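Rechercher dans ce journal… OK

Décembre, un peu avant minuit

Il faudrait que je dorme, mais j'ai bu du thé trop tard et la maison craque de partout avec le froid, alors autant écrire. Je me suis décidée ce matin à rouvrir le carnet de Maman, celui des recettes, que je traîne de déménagement en déménagement sans jamais l'ouvrir plus de cinq minutes. Je cherchais le pain d'épices. Je me disais que ce serait à la lettre P, ou à la lettre E à la rigueur, mais c'était mal la connaître : il est à la page des confitures, coincé entre les coings et les mirabelles, écrit au crayon et à moitié mangé par une tache de beurre.

J'ai mis une bonne heure à le déchiffrer. Elle écrivait « miel, comme d'habitude ». Comme d'habitude ! Et moi qui étais trop occupée à lécher la cuillère pour regarder la balance. J'ai fini par téléphoner à Wendelin Tanner, qui a passé tant d'hivers chez nous quand nous étions petits, et qui se souvenait de tout sauf de ce que je lui demandais. Il m'a parlé du carrelage de la cuisine, de la radio posée sur le frigo, de la fois où le chat était tombé dans la farine (je l'avais complètement oublié, ce chat, pauvre Moustache). Pour le miel, il pense que c'était un pot entier. Un petit pot. Ou alors un grand pas tout à fait plein. Nous avons ri comme des bêtes et nous sommes restés presque 52 minutes au téléphone, c'est l'appareil qui me l'a dit quand j'ai raccroché.

Il vit à Postville depuis si longtemps que son français a pris un drôle de balancement, avec des mots qu'il cherche en regardant sans doute par la fenêtre. Il me dit qu'il neige là-bas, que la rue est toute bouchée, qu'il va à pied acheter son pain et que cela lui plaît. Je lui ai promis de lui envoyer une tranche si j'arrive à quelque chose de mangeable. Il m'a répondu que le pain d'épices de Maman pouvait traverser un océan sans s'en apercevoir, et je crois bien que c'était un compliment.

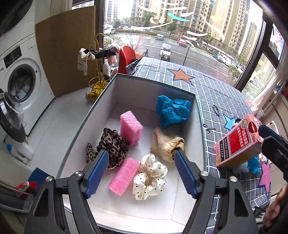 Bref, j'ai fait une première fournée vers quatre heures, quand la lumière commençait à baisser. J'avais pris de la farine de seigle à l'épicerie du bas, et de l'anis étoilé, et j'ai râpé l'orange moi-même en y laissant un bout d'ongle. La pâte était lourde, elle collait à la cuillère, et l'odeur est montée d'un coup quand j'ai versé le miel chaud. J'ai dû m'asseoir. Je ne m'y attendais pas du tout. Je croyais que c'était le goût qui me la ramènerait, et c'était déjà là, dans la casserole, avec la buée sur les carreaux et le bruit du four qui se met en route.

Le résultat est trop sec sur les bords et un peu cru au milieu. J'en ai quand même mangé 2 tranches debout, avec du beurre salé. Demain je baisserai le four et je le laisserai plus longtemps, et je mettrai davantage de miel, tant pis pour la dépense. Maman aurait eu 92 ans ce mois-ci. Elle aurait goûté, elle aurait dit « c'est bien, ma fille » d'un ton qui voulait dire qu'il fallait recommencer, et puis elle en aurait repris.

En rangeant, j'ai retrouvé entre deux pages du carnet un bout de papier plié en quatre, une liste de courses : levure, bougies, ficelle, « quelque chose pour la petite ». J'ai cherché un bon moment ce que ça pouvait être, cette année-là. Les patins ? La boîte à musique ? Je n'en sais rien, et ça m'a occupée toute la soirée, bien plus que le film que je faisais semblant de regarder. Il faudra que je demande à Wendelin, il aura sûrement une réponse à côté.

Le vent s'est levé. Penser à racheter du papier sulfurisé et à rendre le moule à la voisine, je l'ai depuis la Toussaint et elle est trop gentille pour le réclamer.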